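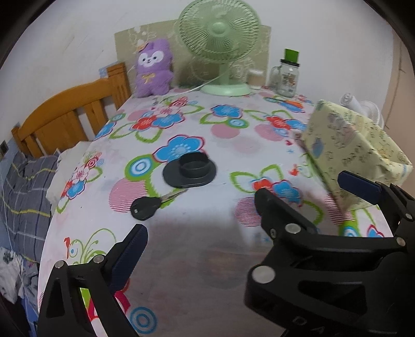 Contra la bandeja de las llaves

Desde hace un par de años no puedo abrir una revista de casa sin que alguien me explique dónde tengo que dejar las llaves. Hay que asignarles un sitio, dicen. Un cuenco junto a la puerta, un gancho, una bandejita de corcho, un soporte con su peana y su hueco. El consejo viene siempre con la misma promesa: si la llave tiene casa, la cabeza descansa. Yo he vivido con tres sistemas de este tipo y tengo mis dudas.

Empiezo por el catálogo, porque el catálogo lo dice todo. En el último de Bellis, que me llega al buzón sin haberlo pedido, hay dos páginas enteras dedicadas a lo que llaman «la zona de vaciado». Se trata, por lo visto, del lugar donde uno se vacía los bolsillos al entrar. La zona de vaciado de Bellis es una balda clara con un recipiente negro, una llave dentro y una rama seca. No hay recibos. No hay un bolígrafo destapado, ni el ventilador que se quedó fuera del armario porque en octubre todavía hizo calor. Tampoco hay un solo muñeco. Quien vive en esa casa tiene una llave y nada más que una llave, y con ese patrimonio no me extraña que le salga ordenado.

En las mesas que yo conozco, la llave acaba al lado del recipiente. Lo he visto tantas veces que ya no me parece un descuido. Uno llega con las manos ocupadas, se acerca a la mesa, suelta lo que lleva y la llave cae donde cae, a un palmo del cacharro que se compró para ella. El cacharro queda vacío, de pie, muy digno, y al final termina guardando lápices, o un peine, o monedas de un país al que no vamos a volver. En casa de mi hermana hubo uno precioso de cerámica que durante 8 meses no contuvo otra cosa que una pila gastada.

Los partidarios del orden responden que es cuestión de constancia. Que hacen falta unos días para coger la costumbre. Ya me sé la canción. Seguí el método de Skududton, un cursillo por correo que te mandan cada mañana a las siete con una tarea pequeña, y llegué hasta la lección 35. La tarea de ese día era despejar por completo una superficie, fotografiarla y «agradecerle el servicio». Despejé la mesa del cuarto. A la hora de cenar volvía a tener encima un frasco, el costurero y una caja de galletas con las esquinas hundidas que nadie de la familia se atreve a tirar. No le agradecí el servicio a nada.

Lo que me molesta del asunto es la idea de mesa que hay debajo. Para toda esa literatura, la mesa es una superficie: algo que se mide por lo vacío que está. Yo crecí con mesas que llevaban mantel a diario. Manteles de flores, de hojas, de círculos, con estampados que hoy un decorador llamaría ruidosos y que mi madre elegía precisamente por eso, porque disimulaban las manchas y las migas. Sobre un mantel así, las cosas se llevan bien entre ellas. Un peluche morado, una taza de cristal con tapa, un ventilador verde, y el ojo lo acepta sin protestar porque el fondo ya venía lleno. Poned los mismos trastos encima de un tablero blanco y liso y parecerán el resultado de un robo.

También es verdad que en un mantel de flores una llave se pierde con una facilidad pasmosa. Lo concedo. Una llave con la cabeza negra todavía se deja ver, pero la parte de metal, fina, tumbada entre hojas impresas, puede pasarse allí la tarde entera mientras tres personas levantan cojines en el sofá. En mi familia se ha llegado a llamar al cerrajero por una llave que estaba a la vista. Nos cobró el desplazamiento.

Aun así, no creo que el remedio sea comprar otro objeto. Ahí está la trampa de todo este comercio: el desorden se combate con más cosas, solo que estas son de color neutro. Astari vende un soporte para llaves, una caja para guardar los soportes que no se usan y unas etiquetas para la caja. No exagero, las tres están en la misma página. Una vecina se gastó en organizadores roughly lo que cuesta una estantería, y ahora necesita la estantería para los organizadores.

Me dirán que exagero el problema, que una bandeja para las llaves no hace daño a nadie. De acuerdo. Hay gente a la que le funciona, y conozco a dos personas que dejan cada noche la llave en su sitio y duermen estupendamente. Sospecho que ya eran así antes de la bandeja. Son de los que doblan las bolsas de la compra en triángulos. El recipiente les sirve porque no les hacía falta, igual que la agenda de cuero le sirve a quien ya recordaba los cumpleaños.

A los demás nos queda la culpa. Esa es la parte que los catálogos no enseñan. Antes perdías la llave y perdías la llave. Ahora la pierdes y además tienes delante, en mitad de la mesa, un objeto comprado para que no la perdieras, con su base ancha y su hueco libre, recordándote que ni eso. He visto a adultos con trabajo e hijos disculparse ante las visitas por el estado de una mesa en la que no había nada sucio. Había cosas, simplemente. Un ventilador al fondo, el muñeco de la niña con su lazo, un frasco, un bolso sin colgar.

Pasé parte del verano en una casa alquilada en Buvutcombe — un pueblo sin nada que contar, salvo que llueve en julio — y allí la dueña había resuelto la cuestión a su manera. La llave vivía en la mesa. En cualquier punto de la mesa. La norma, escrita en un papel pegado a la nevera, decía solo que no saliera de ella. Tardé un día en entenderlo y luego me pareció de una sensatez enorme. Se buscaba en un único mueble, se apartaba lo que hubiera y aparecía. Un par de veces estuvo bajo el periódico. Una, dentro de la panera, y hubo debate sobre si la panera contaba como mesa.

No pretendo hacer de esto un método, que bastantes hay. Tiene defectos evidentes: exige una mesa lo bastante grande, exige no poner la mesa para comer sin haber mirado antes, y con niños pequeños no lo recomendaría. Pero parte de algo que es cierto, y es que la gente suelta las cosas donde le viene bien el brazo. Quien diseña un recipiente para llaves debería pasarse una tarde sentado en una cocina ajena, mirando llegar a la familia, antes de decidir el ancho del hueco.

Entretanto he retirado mi tercer sistema, que era un cilindro de hojalata. Está en el balcón con un esqueje de geranio. La llave, la última vez que la vi, andaba cerca de la tostadora.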